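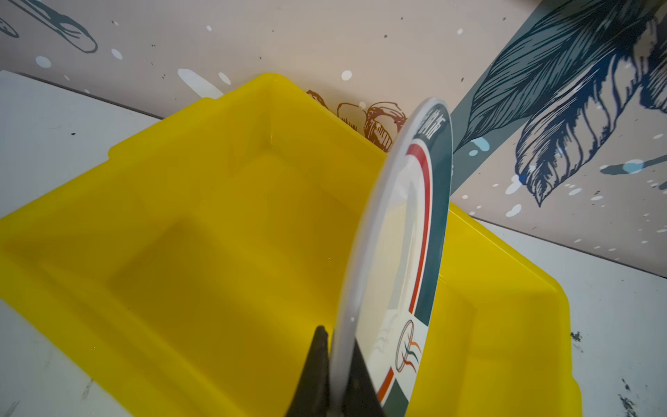 *Green-banded plate in the yellow bin. The orange circle near the bottom is the logo.*

2020-07-15

I've been going through the dishes again. I started in February, got as far as the mugs, and then put it off. The plates were always going to be the harder part, as I have too many of them and very few match.

Most of what I own for the table came in secondhand lots. The biggest one was lot 1045 from the Skilotton auction, which I bid on for a set of soup bowls and which came with a crate of everything else. The bowls are great and I use them every day. The crate sat in the hall closet for longer than I want to say, and when I moved to Faltholm it came along without being opened. I paid movers to carry plates I had never eaten off.

So this week I cleared the big white table, brought out the yellow bin, and started going through it all. The table is the best place in the house for this. It gets good light at the far end and it's already scuffed, so I don't worry about setting things down on it. The wall next to it is the painted one, with the pink background and the birds and branches. I wanted to cover it when I moved in. I've stopped wanting to.

My system is simple. Every plate gets picked up and looked at on both sides. I run a finger around the rim for chips. After that it's keep, give away, or throw out. Anything with a crack goes straight out, even if I like it. Small scuffs and specks are fine. I've read a lot of advice on whether you should keep plates that have lost some of their shine and I've decided I don't care about shine.

The banded ones are the group I thought I'd be getting rid of. They look like they came out of a restaurant. White, a dark green band near the edge with some small lettering printed on it, then a thin red stripe and an orange one, and a round logo with green and orange swooshes in it. I don't know what business it belonged to. I asked at the Zanon store downtown, where they sell used restaurant stock, and they didn't know it either, but they told me plates like that are made to be knocked around and I'd be silly to give them up for something thinner.

I took that seriously. I've broken two nice plates this year and not one of the restaurant ones. They also fit the lower rack of my dishwasher without hitting the spray arm, and the big blue dinner plates I bought new never have. The blue ones are going to my sister, who washes by hand.

Then there's the cream one.

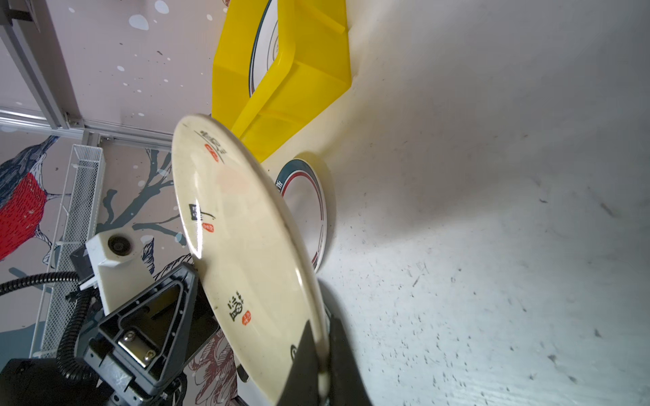 *The cream plate with the writing and the red seal marks, and two of the white ones behind it.*

I'd forgotten it was in the crate. It has dark characters across the face in a brush style, with little red stamp marks beside them, and it has a high gloss that catches the lamp. I can't read what it says. A neighbor offered to send a photo to a friend who might be able to, so I may find out. If it turns out to be a good luck saying or the name of a noodle shop I'll be happy either way.

There's a pinkish smudge on it that I'm going to try baking soda on. I'd rather leave a mark than scratch the glaze, so if a soft cloth and a little paste don't do it I'll stop there. The rim has a few specks too. It still passed. I don't have anything else like it and I think it would look good under fruit.

What I haven't solved is where they all go. The cabinet over the counter has three shelves and the middle one is too short for a stack of dinner plates plus bowls. I looked at the Vass plate racks, the kind that hold everything on edge, and I like the idea. You can pull out the one you want without lifting the six on top of it. But they're deeper than my shelf, and I'm not going to rebuild a cabinet for a rack. For now the banded plates are stacked with a paper towel between each one, which takes up more height than you'd think, and the yellow bin is doing duty as overflow.

The bin itself has turned out to be useful. It has smooth insides that wipe clean and rounded corners, so crumbs don't collect. I used to keep a 1000 piece puzzle in it — the one with the lighthouse that I never finished — and the puzzle is now in a bag in the closet where the crate used to be.

The giveaway box is taped up and by the door. It's mostly saucers with no cups and a gravy boat I have never once needed. If you're local and want saucers, I'm at 1427 on the hill road, and you can take them off the porch without knocking. Bring your own bag, because I'd like to keep the box.

Still to do are the serving dishes, the glasses, and the drawer with all the lids in it. I'll probably do the glasses next. The lid drawer can wait until it rains.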